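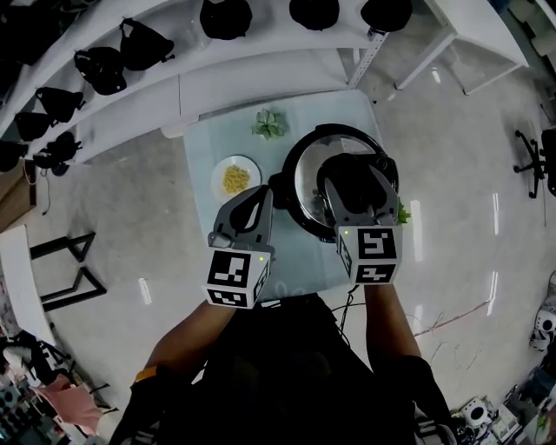
**What do we need before we start recording with the hand-held grippers?**

A table that stays put, two charged grippers, a task you could explain to a neighbor in one sentence, and a good deal more patience than you think you'll want on the first evening.

## Session 3 handout: building and using the hand-held pair

Ulldale Shared Workshop, evening course on home robot building
14 Oct 2024

Welcome back, everyone, and a special hello to those who joined after the soldering session. I know the last handout ran long (so will this one, I'm afraid), but I'd like you to have it all on paper so you can go home and tinker without trying to remember what I mumbled over the noise of the drill press.

### Where we are in the build

By now each pair should have two printed gripper bodies, the finger sets, and the marker cubes. If your fingers don't meet at the tips when you squeeze the handle, don't reach for the file yet. Nine times out of ten it's the pivot screw, which wants to be snug and then backed off a quarter turn. Take the screw out completely and you'll be hunting for the spring under the bench, as two groups found last time!

The cubes go under the fingers, with the black-and-white patterns facing out. Check the pattern numbers against your build sheet before you glue anything. The left and right cubes are not the same, and swapping them gives you a recording in which your hands seem to have traded places. It's a funny thing to watch once, and after that it's an hour of lost work.

### Cables

Leave more slack than looks tidy. Run the cable back toward your body and over the near edge of the table, then clip it at the belt. I like the cloth clips from the Promcombe kit, but a clothespin does very well. Try a full reach to the far corner of the table before you record – if you feel a tug, so does the gripper.

### Choosing a first task

Kitchen things are lovely for this. Pots, plates and lids are all familiar to the hand, so you can put your mind on moving smoothly. A few notes from my own kitchen table:

- Glass lids throw reflections. Turn the lamp or move the table until you can still read both cubes clearly.
- Grip a lid by its handle, straight down from above, and let the fingers close fully before you lift.
- Keep the hand that isn't working up and in view. Letting it drop below the table edge hides the cube, and the tracking has to find it all over again.
- Shiny floors are fine, by the way. I worried over mine for weeks and needn't have.

### How many recordings?

For the small Novness arm we're building toward, aim for 200 good ones of a single task. Please don't do them in one go! Sets of 8 with a stretch in between suit most people, and your wrists will thank you. My own lid task took 400 before I was happy with it, though I'd been careless with the early ones and threw plenty away.

Name your folders by task and then by set, and write a line in the notebook whenever you change something, even if it's only the lamp.

### For next time

1. Finish both grippers and bring them with their cables attached.
2. Record one set of 8 at home and look through all of it.
3. Read the pages on calibration in the Aerts binder (it lives on the shelf by the sink, please put it back).

We'll mount the first arm in November, once the base plates are cut. The door code for the workshop is now 3094.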